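Triltar Support Portal
Ticket: Two-arm policy stops with both grippers closed, no move to target plate
Product: Triltar bimanual training toolkit
Site: Sullside lab
Status: Solved
Opened: Apr 23, 2021

Description of the problem
We train one policy for two arms by imitation. The task is sorting toy food from two plates onto a third one. After training on 90 demonstrations, each arm picks its object correctly, but then both arms wait. Neither starts the transfer. The run ends by the time limit and no error is written in the log.

Expected: one arm moves to the free plate, releases, goes back, then the other arm does the same.

What we checked first
Joint limits are fine. Gripper force is fine, the objects are held well. We replayed a recorded demonstration directly on the arms and the transfer was completed, so I exclude the hardware.

Reply from support
Please send the length of the action chunk and tell us if the operators always moved the same arm first. Please also plot the predicted actions of both arms after the grasp.

Reply from Sullside
The order was free. In the March recordings the operators used whichever arm they liked. I made the plot as you asked. The predicted motion after the grasp is almost zero for both arms. My understanding is that the model takes an average between "I go" and "I wait", and the average is to stay.

Typical state at the grasp, with the sage-green plate as the target: 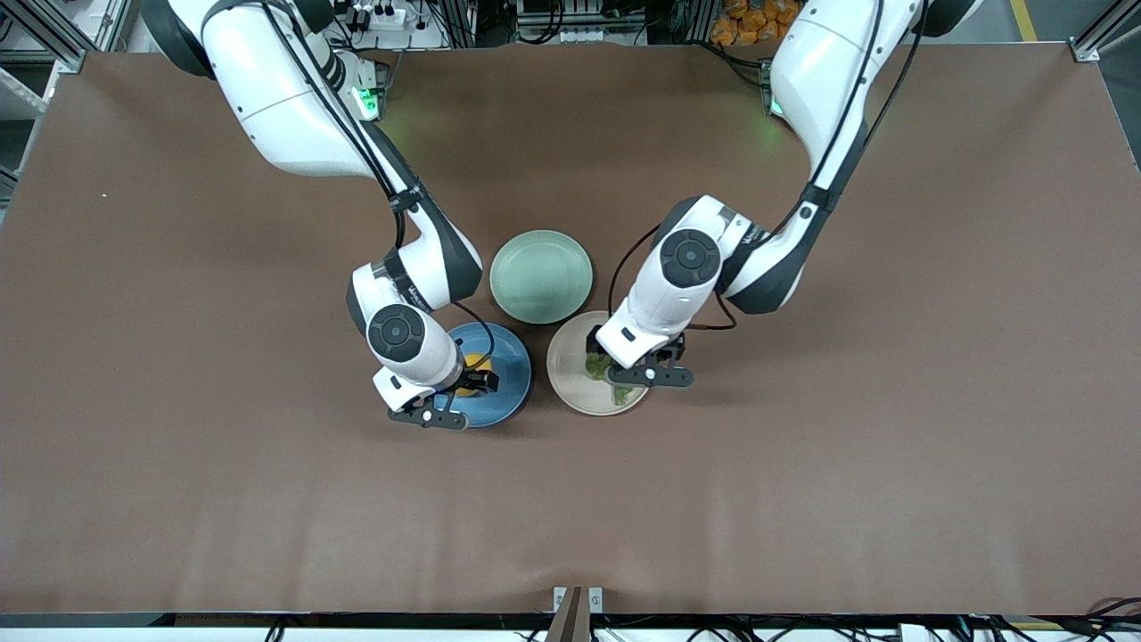
Photo: Sullside lab, workspace camera

The right arm has the yellow-orange piece at the blue plate, and the left arm has the green one at the beige plate. From this view alone the policy can not know whose turn it is.

Test 1: longer action chunk. Small improvement, but still many stops.
Test 2: we added an input which says what arm goes first, and labeled the old recordings with it. In 20 runs we had 2 stops. Without the input, most runs stopped.

Reply from support
Thank you for the clear report. We will add the order label to the Tinevach example configuration. You can close the ticket if you agree.

Reply from Sullside
I agree. The 2 remaining stops both started from a poor grasp, so I will open a separate ticket for them with the logs.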